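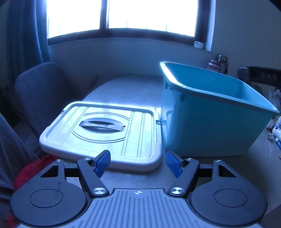
Hellgrauer Deckel mit versenktem Griff: In Kisten reist bei Macarena Alarcón fast alles.

Als ich bei Macarena Alarcón klingele, höre ich erst mal nur ein Poltern und dann ein sehr lautes »Moment!«. Dann geht die Tür auf, und ich stehe vor einem Flur, in dem man seitlich gehen muss. Vor sechs Wochen ist sie eingezogen, es ist ihr elfter Umzug, und diesmal, sagt sie, sei es der letzte. »Das habe ich allerdings beim achten auch schon gesagt.«

Ich hatte sie angeschrieben, nachdem ich ihr kleines Heft »Kisten« gelesen hatte, das sie im Eigenverlag herausgebracht hat und das mir eine Freundin in die Hand gedrückt hat, mitten in meinem eigenen Umzugschaos (Hinterhaus, vierter Stock, kein Aufzug, ich will nicht darüber reden). Es ist kein Ratgeber, auch wenn viele Leute es so benutzen. Es sind Geschichten über das Packen und über das, was man beim Packen wiederfindet.

Wir setzen uns in die Küche, weil es dort schon zwei Stühle gibt. Kaffee gibt es auch, aus Schraubgläsern, die Tassen sind noch irgendwo. Ich frage, wie das alles angefangen hat.

»Mit meiner Mutter«, sagt sie und lacht. »Wir sind von Quezada nach Molcombe gezogen, da war ich neun. Meine Mutter hat einen einzigen Abend lang gepackt. Alles, was sie greifen konnte, in Bettwäsche gewickelt und rein. Als wir ankamen, fanden wir die Gabeln im Kopfkissen und mein Zeugnis in einem Suppentopf. Ich fand das großartig! Mein Vater fand es weniger großartig.«

Seitdem packt sie anders. Jede Kiste bekommt eine Nummer, und zu jeder Nummer gibt es eine Seite in einem Schulheft. Das Heft darf ich anfassen, aber nicht fotografieren, »da stehen auch Sachen drin, die keinen was angehen«. Beim vorletzten Umzug, von Molcombe nach Herkance, hat sie zum ersten und einzigen Mal wirklich jedes Ding einzeln aufgeschrieben, bis hinunter zum Korkenzieher. Es waren 2.679 Einträge.

Ich muss ziemlich entsetzt geguckt haben. »Ja, das war eine Phase«, sagt sie. »Ich hatte Liebeskummer und sehr viel Zeit. Aber wissen Sie, was ich dabei gelernt habe? Ich besaß vier Knoblauchpressen. Ich mag gar keinen Knoblauch.«

Gut, dann eben doch die praktischen Fragen, schließlich bin ich auch aus Eigennutz hier. Pappe oder Plastik? Sie überlegt lange, länger als bei allen anderen Fragen. »Bücher in Pappe, kleine Kartons, nie große. Alles, was in den Keller kommt, in Plastik mit Deckel. In Herkance hatte ich einmal Wasser im Keller, und die Kartons mit den Briefen meiner Großmutter standen ganz unten. Ich habe drei Tage lang Briefe auf der Wäscheleine getrocknet. Die Hälfte kann man noch lesen, mit Fantasie.«

Sie steht auf, holt einen davon und liest mir eine Stelle vor, in der es um ein Huhn geht, das die Nachbarin angeblich gestohlen hat. Das Ende fehlt, da ist nur noch ein blauer Fleck. Wir spekulieren eine ganze Weile, was aus dem Huhn geworden ist. (Ich glaube ja, es war im Topf. Sie glaubt an eine Rückkehr.)

Was sie beim Umziehen am meisten hasst, will ich wissen. Die Antwort kommt sofort: »Freunde, die helfen wollen und dann alles kommentieren. ›Brauchst du das noch?‹ Natürlich brauche ich das nicht! Es ist eine Porzellanente! Aber sie kommt mit.«

Die Ente steht übrigens schon auf der Fensterbank, als eines der ersten Stücke überhaupt. Daneben liegt eine Rolle Klebeband, und mehr Dekoration gibt es bisher nicht.

Vom Heft hat sie inzwischen etwa 3.000 Stück verkauft, die meisten auf Märkten und in der Buchhandlung Vevon, wo sie im Juli auch wieder liest. Reich werde man davon nicht, aber die Post sei wunderbar. Leute schicken ihr Listen. Ein Mann hat ihr den kompletten Inhalt seiner Garage aufgeschrieben, alphabetisch, von Abschleppseil bis Zelthering, ohne ein einziges persönliches Wort dazu. »Ich habe ihm mit meiner Küchenschublade geantwortet. Wir schreiben uns jetzt regelmäßig.«

Am Ende frage ich noch, welche Kiste sie immer zuletzt auspackt. Da wird sie kurz still und dreht ihr Schraubglas auf dem Tisch hin und her. »Die siebzehn«, sagt sie. »Die habe ich seit drei Wohnungen nicht aufgemacht. Im Heft steht nur ›Verschiedenes, später‹. Ich weiß ungefähr, was drin ist. Fotos, ein Schal, ein paar Kassetten mit der Stimme von meinem Vater. Ich habe gar keinen Rekorder mehr.«

Ich sage, dass ich noch einen habe, einen alten grauen, und dass er sogar läuft, wenn man die Klappe mit dem Daumen zuhält. Sie schreibt sich das auf, auf eine freie Seite hinten im Schulheft, mit meiner Telefonnummer. Dann muss sie los, der Mann wegen der Waschmaschine kommt um vier, und ich quetsche mich wieder seitlich durch den Flur nach draußen.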